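What Happens When a Sailor Leaves the Navy?

By Floarea Cozma
4 November 2019
7 shares | 2 comments

A person who has served in the navy, the army or another part of the military is called a veteran once that service is over. Some veterans are very old. Many are not. A person can join the navy at 18, serve for a few years and be a veteran before turning 25.

Most people do not stay in the navy their whole lives. When they sign up, they agree to serve for a certain length of time. When that time is almost over, they have to choose. They can ask to stay longer, or they can leave and do something else. Going back to everyday life is called becoming a civilian again. A civilian is anyone who is not in the military, so you are a civilian too.

What changes?

Quite a lot changes at once. In the navy, somebody tells you when to get up, what to wear and where to be. Your meals are cooked for you on the ship. Your bed is called a rack or a bunk, and there may be another one right above it. You work with the same people all day and see them again at dinner.

After leaving, a sailor has to find a place to live, buy groceries and choose clothes every morning. That may sound easy, but it can feel strange for a while. Dorin Căpraru was a cook on a ship called the Warnow. He left the navy in July and moved back to his hometown of Jullatcombe. "The first week I made enough soup for the whole street," he told us. "I only knew how to cook for a crew."

Sailors also use words that other people don't. A floor is a deck. A wall is a bulkhead. A bathroom is the head, and the kitchen is the galley. Veterans sometimes go on saying these words at home for years, and their children grow up saying them as well.

What kind of work can a veteran do?

Ships need many kinds of workers. There are cooks, mechanics, electricians, nurses, clerks and people who send and receive messages. A lot of these jobs exist on land. A sailor who fixed engines at sea may fix buses or farm machines. One who kept track of supplies may run a warehouse.

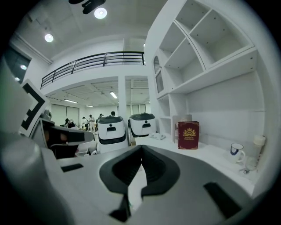 A bright room with white walls.

Other jobs do not match so well. There is not much call on land for someone who steers a very large ship. Those veterans may go back to school or learn a trade. A trade is a job done with special skills, such as plumbing or welding. Some training takes a few weeks and some takes years.

Before an interview, a veteran usually writes a résumé (say it "REZ-oo-may"). A résumé is a page that lists the jobs you have had and what you can do. This can be tricky, because the person reading it may not know navy words. "Worked in the galley" has to become "cooked meals in a large kitchen." Căpraru rewrote his six times before he was happy with it. He now cooks at a school, where lunch is served in two sittings — one for the little kids and one for the big kids.

Who helps?

There are offices and charities that help veterans look for work, fill in forms or find a doctor. Family and old shipmates help too. A shipmate is someone who served on the same ship, and many shipmates stay friends for the rest of their lives. They may meet once a year to eat together and tell the same stories again.

Some veterans find it hard to sleep or feel sad after they leave. They may miss their friends, or they may remember things that were frightening. Talking to a doctor or a counselor can help with this. A counselor is a person whose job is to listen and to help people with their worries.

Can I ask a veteran questions?

Yes, if you ask politely. Good questions are "What was your job?" and "What did you eat on the ship?" If a veteran does not want to talk about something, ask about something else. Căpraru likes being asked about the weather. He says the biggest waves he ever saw came at breakfast time, and that the oatmeal ended up on the bulkhead.

Contact us | Back to top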